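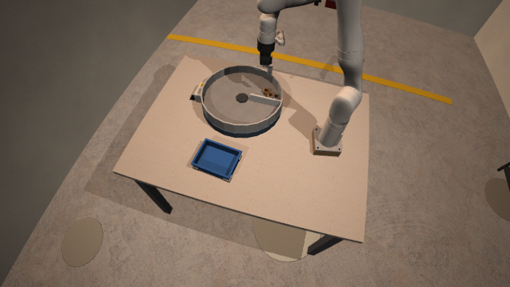 *The Rokaser cell in simulation, with the gripper over the bowl feeder*

The student who leads the Rokaser team chose her words slowly when we talked about it. "We are a club with nine members, and six of them had never programmed a robot before June," she told me. "So first we learned to be patient."

The task in the Stoica student contest is easy to say. Small round parts are in a feeder, and the arm must put them in a blue tray. All the work is done in simulation, and the team has made 269 test runs until now.

"People think the arm is the difficult thing," she said. "For us it was the last few millimeters. If the gripper comes down a little wrong, it touches the rail — and then you start again."
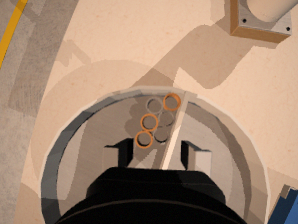 *Rings in the feeder, seen from the gripper*

I asked if the wrist view had helped. "Very much. From the side everything looks correct. From the wrist you see how close the parts are to each other." Her teammate, who wrote most of the grasping code, did not fully agree. He prefers to read the numbers.
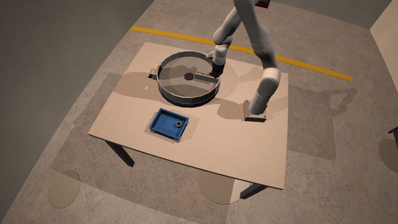
They argued also about speed. He wanted a faster approach, she wanted a safer one, and the club voted for the safer one. "I still think I was right," he said, and she laughed.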